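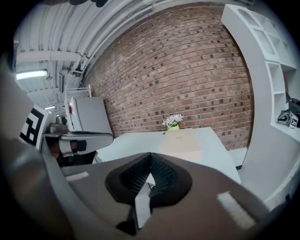
Brick wall side, white table, near light fixture lit.

11/05/2024 – Ngân Kim
1 min read

Ticket 463: flicker over the white table

Reported in April. Near fluorescent fixture cuts out for over 5 seconds after switch-on, then holds. Far fixture not affected.

Swapped tube – no change. Swapped starter – no change. Reseated both end sockets, one was slack. Fault gone on 2 cold starts.

Xuân Võ asks that the potted flowers stay at the wall. Move the cardboard box before setting the ladder.

Spare sockets on order from Kasprzak. Status: monitoring.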